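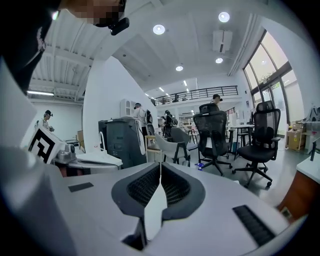 Brerkine Restaurant Association
Minutes of the Regular Meeting
Wednesday, 2:30 p.m., Upper Hall, Luik Street Market

Present: representatives of the member restaurants of the Jakar and Terard districts; the Market Office; the Association's secretary.
Apologies: received from two bakeries in the Terard district and from the wholesale fish counter.

1. Opening and previous minutes
The Chair opened the meeting at 2:35 p.m. The minutes of the previous meeting were approved with one correction. Under item 4, "cold kitchen" should read "shared kitchen."

2. Autumn soup week
The Chair reported that the Market Office has confirmed use of the covered aisle for the full week. Participating restaurants will each serve one soup at the common price, in the small paper bowl supplied by the Association. Restaurants may sell bread separately at a price of their own choosing.

The Jakar representatives asked that the common price be reviewed, as it has not changed in three years and the cost of stock bones and butter has gone up. The Terard representatives favored keeping the price and reducing the serving. After discussion, it was moved and seconded that the serving remain as it is and that the price be raised by fifty cents. Carried, with one member opposed.

An order of 2,000 bowls with lids was approved. Any bowls left over will be stored at the Association's office and offered to members at cost. The secretary will obtain a second quote before the order is placed, including delivery to the loading door on the Luik Street side.

3. Listing of ingredients on menu boards
The draft wording sent to members last month was considered. The draft asks that each board name the main allergens beside every dish and that meatless dishes made with egg or dairy be marked separately from those made without.

Several members stated that the symbols in the draft are too much alike when written in chalk. It was agreed that plain letters will be used in place of symbols, with a printed key posted at the counter. A member asked whether daily specials are included. The Chair ruled that they are, and the wording will be amended to say so.

The question of fryers shared between meat and meatless dishes was raised. Members did not reach agreement. Some wished for a notice on the board, while others considered it enough for staff to answer when asked. Deferred to the next meeting. Members with written comments are asked to send them to the secretary beforehand.

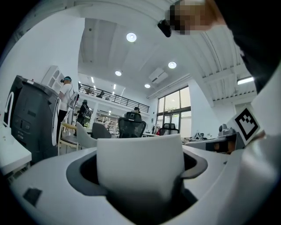 White housing with a square black-and-white marker at the right.

4. Shared kitchen
The secretary presented the usage record. Bookings have been steady on weekday mornings and light on Sundays. The deposit of $600 for new users will be kept for the coming season. A request to waive the deposit for a preserves maker renting month to month was declined, and payment in three installments was offered in its place.

The door seal on the walk-in cooler is worn and will be replaced. Users are reminded to label all containers with the name of the business and the date. Unlabeled food will be discarded on Friday evenings. The sheet pans belonging to the kitchen are stamped on the rim and are not to be taken off site.

5. Dining guide
The text for the Jakar section is complete. The Terard section lacks opening hours for several members, who will be contacted by telephone. It was agreed that the guide will list kitchens by street and then by name, and that no member will be given a larger entry than another. Paid notices will appear on the back pages only.

A proposal to add a page of recipes was discussed. Members were willing to contribute, provided that quantities are given for a household and not for a restaurant kitchen. Recipes are due to the secretary by the end of August.

6. Other business
The Market Office gave notice that the grease collection will move to the early morning. Containers must be at the rear gate by 6:00 a.m.

A member asked that the side door be unlocked before meetings. Noted.

7. Adjournment
The meeting adjourned at 4:10 p.m. The next meeting will be held in September in the same hall.

Minutes recorded by the secretary and subject to approval.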